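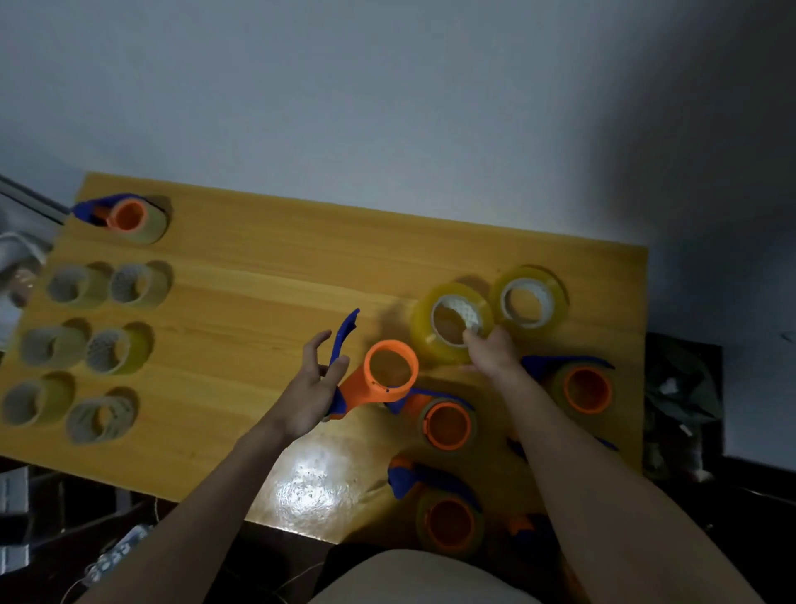
Rolls of clear tape and orange-and-blue dispensers on the packing bench.

Every July our company makes the equipment budget, and every July somebody asks for a robot. This year it was my turn to write the request, and I want to explain why I wrote a smaller one.

The offer from Skunis was for an arm that closes cartons. It was a good offer. But the arm does only the closing, and in our Drovness warehouse the closing is not the slow part. I sat with Zsolt Fekete for one shift and wrote down where his minutes went. He lost 72 of them to small things: changing tape, looking for the next roll, cleaning a blade. A person puts a roll on a dispenser with two hands and does not think about it. For the arm, this same job was listed as "operator task" on page 16 of the offer.

So we would buy the machine and keep the person who feeds it. I am not against this, but then the budget must say so. Ours had a line for the arm and a line for installation, and no line for the hours of Zsolt.

My colleague Rhys Trevaskis does not agree with me. He says prices will go up and we must learn early. Maybe he is right about the learning. I proposed that we rent one arm from Kerekes for a season, at some 900 a week, and measure everything, also the tape changes. After that I will gladly sign for a bigger sum.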